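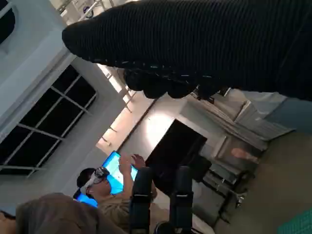
September, after lunch

Spent most of the morning with Brenda going back over the Navora model, and I'm glad we did! The Borero offer went up to 38 a share while we were still arguing over the old one, so the premium tab needed redoing from the top (Rocío's version had the options counted twice, easily done, I've done it myself). With the loan notes converted it comes out at 20 percent over the undisturbed price - a fair bit thinner than the newsletters are making it sound.

Still open: whether the Nalow stake gets sold first. Michalis thinks yes, I lean no. Run both cases, 2 and 9 percent cost savings, and send to Abdelkrim before he calls Retamal at 4.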